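About us – Keltlow Computer Refurbishing, Plellcombe

Home | What we take | Shop | About us | Jobs | Contact

Who we are

We clean up, test and resell old desktop computers. Offices, schools, a couple of hospitals. We started in Plellcombe with one bench and a van, and we now have a second unit at Stavville for storage and shipping. Last year 3,000 machines came through the door. Most went back out again as working computers, the rest for parts.

Keltlow was set up by Ximena Galindo, who still runs it and still answers the phone if you ring before ten. Maricruz Nava runs the workshop floor. If you've had a delivery query she's probably the one who sorted it.

What the machines do now

Until last year everything here was done by hand. Booking in, lifting, testing, wiping drives, labels, the lot. Then we put in the Jaramillo line. It's a conveyor, a label reader and a test rack that runs 100 drives at once, wipes them, checks them and prints the certificate. Goes all night. Nobody has to sit with it.

There is also a lifting arm at the goods-in end. Takes towers off the pallet and puts them on the belt. Slower than Maricruz was at it, to be fair, but it doesn't need a week off with its back.

What that changed for people – quite a lot. Two of the team used to spend all day typing serial numbers. One now does fault finding, the other went over to Stavville to run dispatch and got a pay rise with it. Night shift is gone. We did not let anyone go when the line went in, and we put that in writing before it was switched on, beacuse people asked and they were right to.

Some of it was rough. The first month the label reader threw out every case with a worn sticker and we had a heap of rejects up to the window. Training was rushed too. We've said sorry for that and we do it properly now, two paid days off the floor for anyone moving onto the line.

What stays by hand

Cleaning, mainly. We looked at a washing booth and sent it back. No two old towers have their ports in the same place, and a lot of the muck sits around sockets and slot covers where you want fingers and a bit of sense.

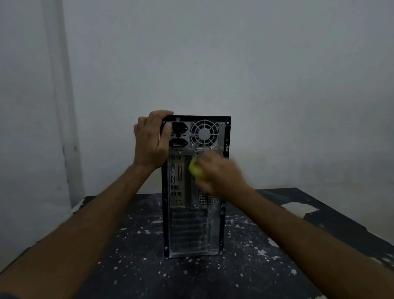 So it's sponges, a steady hand on the case and a decent radio. Staff swap off the cleaning bench every couple of hours – that was their idea, not ours – and anyone who finds a cracked socket or a bent pin flags it there and then, before it gets anywhere near the test rack. The rack is very good at drives. It has no veiws on bent pins.

Repairs are by hand as well, and final checks. Each machine gets switched on and used by a person before it's boxed.

Working here

New starters do a bit of everything first, belt included. Next intake is September. No computer background needed, we'll teach you. Sturdy shoes please.

If you've worked somewhere that's brought machines in and have strong opinions about how it went, come and tell us. Staff meet the management once a month about the line and changes do get made. The stop button by the lifting arm got moved after one of those.

Sending us your old kit

Free collection for 500 items or more, smaller loads by arrangement. Drop-off at Plellcombe only, not Stavville, no parking there.

Page last updated Aug 4, 2018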